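Step 3: Trying out the two finger sets

Okay, so you've got the Davholm handles charged and the tracking cubes clicked on. Now comes the fun part, picking your fingers! I went back and forth between the Bavum pointed fingers and the Chuensuk pads for most of January, and I still keep both sets on the bench.

1. Hold one handle in each hand and squeeze each trigger all the way 10 times. If one feels gritty, take the finger off and reseat it before you go on.
2. Open the Urkisau app and set the grip limit to 70. (The default is 200, way too strong for dishes.)
3. Start with a plate in a small space. Go in slowly with both hands and let the tips come together near the front before you reach deeper.
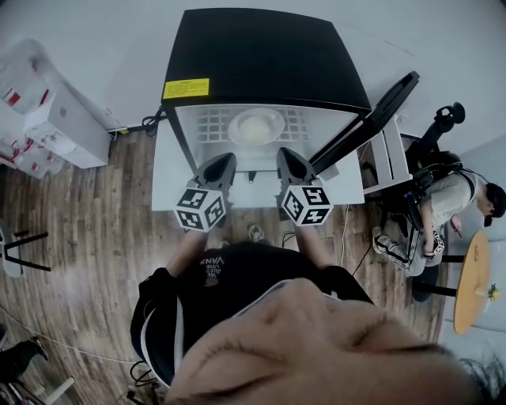

Tracking is what usually trips people up at this stage, so keep an eye on the status light while you reach. With a marker cube on each gripper, like mine at the open door there, it's easy to turn your wrists in and hide one cube behind the other. I keep my elbows a bit wide and the light stays green.

CAUTION: Unplug any oven or microwave you practice on, and let it cool all the way down. The fingers are plastic and so is the housing!

4. Now swap fingers and do the same kind of reach with a fridge, door wide open. Give the pads a plate and a cup to deal with, one at a time first and then both if you're feeling brave.
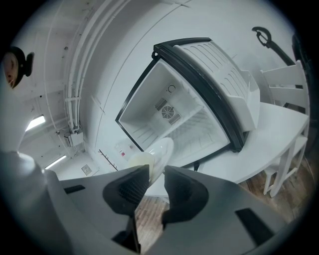 5. Save each try as its own clip. I stop at 300 clips per finger set, then clear out the bad ones (there are always bad ones).

Note: Changed fingers? Run the zero routine again, even if you only swapped one side. I skipped it once and had to redo a whole afternoon.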